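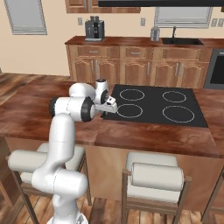
**Ausschreibung: Ehrenamtliche Lernbegleitung (m/w/d) im Jugendtreff Undholm**

Stand: 18. Juli 2022

Der Trägerverein Herkham e. V. besetzt für das Schuljahr 2022/23 mehrere Plätze in der ehrenamtlichen Lernbegleitung. Einsatzort ist der Jugendtreff Undholm, Nebengebäude, Erdgeschoss. Das Angebot richtet sich an Schülerinnen und Schüler der Klassen 7 bis 10 und ist für die Familien kostenfrei. Derzeit sind 107 Jugendliche angemeldet.

## Aufgaben

- Begleitung einer festen Kleingruppe von höchstens vier Jugendlichen, eine Einheit pro Woche zu je 90 Minuten
- Unterstützung bei Hausaufgaben und Prüfungsvorbereitung in mindestens einem der Fächer Mathematik, Deutsch, Englisch
- Führen der Anwesenheitsliste und einer Kurznotiz je Einheit (Formblatt L2)
- Teilnahme an der Fallbesprechung, einmal je Quartal

Fahrdienste, Einzelbetreuung außerhalb der Räume des Jugendtreffs sowie Elterngespräche gehören nicht zum Aufgabenbereich. Letztere führt ausschließlich die hauptamtliche Leitung.

## Voraussetzungen

- Mindestalter 18 Jahre
- Deutschkenntnisse mindestens auf Niveau C1
- Verbindliche Zusage für ein Schulhalbjahr
- Erweitertes Führungszeugnis, bei Vorlage nicht älter als drei Monate
- Nachweis über den Masernschutz, sofern nach 1970 geboren

Eine pädagogische Ausbildung wird nicht verlangt. Kenntnisse in Arabisch, Ukrainisch oder Türkisch sind von Vorteil. Die Bescheinigung zur Gebührenbefreiung für das Führungszeugnis stellt der Verein nach dem Erstgespräch aus.

## Rahmenbedingungen

Die Einheiten finden Montag bis Donnerstag zwischen 15:00 und 18:30 Uhr statt. In den Schulferien ruht der Betrieb. Der Wochentag wird bei Aufnahme der Tätigkeit festgelegt und gilt für das gesamte Halbjahr; ein Wechsel ist nur zum Halbjahresende möglich.

Fahrtkosten werden gegen Beleg bis 40 Euro monatlich erstattet. Eine darüber hinausgehende Aufwandsentschädigung wird nicht gezahlt. Während der Einheiten und auf dem direkten Weg besteht Unfall- und Haftpflichtversicherungsschutz über den Träger. Für Lernmaterial steht je Halbjahr ein gemeinsames Budget von 1.000 Euro zur Verfügung, Anschaffungen sind vorab mit der Leitung abzustimmen.

Vor dem ersten Einsatz ist eine Einführung zu absolvieren (zwei Abende, Ende August). Inhalte: Aufsichtspflicht, Schutzkonzept, Datenschutz, Arbeit mit dem Lernpaket Drindadon. Wer die Einführung in einem der beiden Vorjahre abgeschlossen hat, nimmt nur am Teil Schutzkonzept teil.

## Bewerbung

Einzureichen sind ein formloses Anschreiben mit Angabe der Fächer und der möglichen Wochentage sowie ein tabellarischer Lebenslauf. Zeugnisse werden nicht benötigt. Die Unterlagen können per Post oder über das Kontaktformular des Vereins übermittelt werden, Anhänge bitte als PDF in einer einzigen Datei.

Kennwort: Lernbegleitung Undholm
Ansprechpartner: Hugo Pacheco, Koordination Ehrenamt
Bewerbungsschluss: 12. August

Die Erstgespräche dauern 30 Minuten und werden im Jugendtreff geführt. Unterlagen nicht berücksichtigter Personen werden sechs Monate nach Abschluss des Verfahrens gelöscht.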